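Chamado 172 – Calendário familiar Karesik: tarefas das crianças duplicadas e lembretes fora de hora
Produto: Karesik Família, plano anual (365 dias)
Aberto em: 8 de fevereiro de 2021
Prioridade: normal
Situação: resolvido

Relato da cliente
Tenho três filhos e uso o calendário para dividir as tarefas da casa, os treinos e as consultas. Desde a última atualização, cada tarefa aparece duas vezes no quadro das crianças. O lembrete de "arrumar a mochila", que deveria tocar às 19h, toca às 22h, quando todo mundo já está dormindo. O mais novo acordou duas noites seguidas por causa disso. Já apaguei as tarefas repetidas e elas voltam no dia seguinte. Uso o aplicativo no meu celular e num tablet Aoki que fica na cozinha.
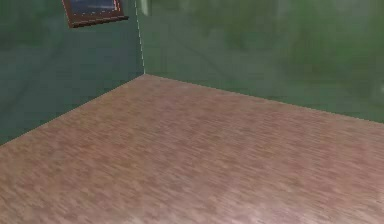 Anexo 1 – canto com paredes verdes e um quadro à esquerda.

Primeira resposta do suporte
Obrigado pelo relato. A diferença de 3 horas nos lembretes costuma indicar fuso horário errado em um dos aparelhos. Pedimos que verifique:
1. Em Ajustes > Família > Fuso, se o celular e o tablet mostram a mesma cidade.
2. Em Contas ligadas, se a agenda da escola (Grilard) aparece mais de uma vez.
3. Se a opção "copiar tarefas para todos os aparelhos" está ligada no tablet.
Por enquanto, não apague mais nenhuma tarefa.

Retorno da cliente
O fuso do tablet estava errado e já corrigi. A agenda Grilard aparece duas vezes, uma com o meu e-mail e outra com o do meu marido. A opção de copiar está ligada. A aula de dança do Idance também vem repetida, mas essa eu lancei à mão.
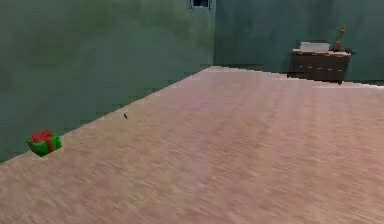

Se eu remover uma das agendas da escola, perco as estrelas que as crianças já ganharam?
As estrelas ficam guardadas no perfil de cada criança e continuam lá depois que a agenda é removida.

Procedimento indicado
Remover a agenda Grilard ligada ao segundo e-mail, desligar a cópia no tablet e reiniciar os dois aparelhos. Depois abrir o quadro das crianças no celular e esperar a sincronização terminar – só então abrir no tablet. As aulas do Idance lançadas à mão precisam ser apagadas uma única vez, pelo celular.
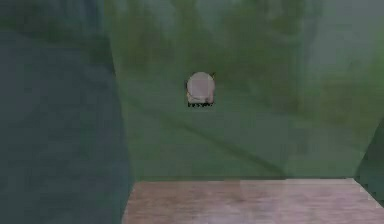 Se alguma tarefa ainda aparecer repetida depois disso, toque nela e escolha "Unir". O histórico das duas fica numa só, com o horário da mais antiga.

Retorno da cliente
Fiz tudo na ordem. O lembrete da mochila tocou às 19h e o quadro amanheceu sem repetições. Só precisei unir "pôr a mesa". Podem encerrar.

Encerramento
Causa: agenda escolar ligada por duas contas, cópia automática ativa e fuso incorreto no tablet. Chamado encerrado a pedido da cliente.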